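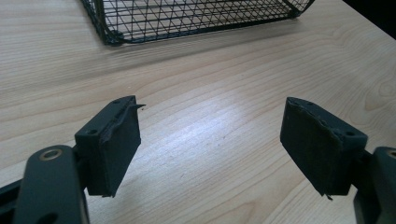
## Velard tabletop basket, black wire

The Velard is an open wire basket for use on tables, counters and shelves. The walls are thin black metal wire woven in a diamond lattice, closed along the bottom edge by a thicker black rim. Corners are rounded. The finish is black throughout, and the surface underneath remains visible through the mesh.

It is sold as a single basket, without a liner, lid or dividers.

### Construction

- Body: metal wire, diamond lattice
- Bottom edge: heavier rim, black
- Corners: rounded
- Finish: matte powder coat, indoor grade
- Assembly: none
- Country of final finishing: Portugal (Ambrosio works)

The coating is tested to 2,000 abrasion cycles on the rim and 4,000 on a flat coupon of the same batch. The rim value is the one to use when comparing baskets, as coating is always thinner on a curve.

### Use on wood

The rim can be set directly on lacquered or hard-wax finished tops. On soft oil finishes, allow the oil to cure fully before placing the basket. On pale woods a scuff from a black coating shows more readily than on dark ones; lift the basket to move it — do not drag it across the grain.

For permanent positions on untreated wood, fit the Prinitz clear pads (pack of 20, ordered separately). They press onto the underside of the rim and can be removed without residue.

### Suitable contents

Bread, whole fruit, folded napkins, mail, charging cables. Items narrower than the lattice opening will pass through or catch in it, and pens tend to end up at an angle. For small items use the cotton liner, code 768, which ties at the corners.

Unwrapped food other than whole fruit should be placed on the liner or on paper. The basket is not rated for oven, grill or outdoor use.

### Care

Wipe with a damp cloth and dry. Crumbs in the lattice come out with a soft dish brush. No dishwasher, no scouring pads, no chlorine cleaners. If the coating chips, touch up the spot with Tekance black metal enamel and leave it overnight before use.

### Changes to this model

From April the rim joint is ground before coating. Earlier stock has a slightly raised joint, and load and fit are the same. Both versions take the same liner and pads.

### Orders and spares

Trade orders and liner samples: Fernanda Carvalho. Coating questions and batch certificates: Belmiro Gouveia — please quote the batch number from the carton label.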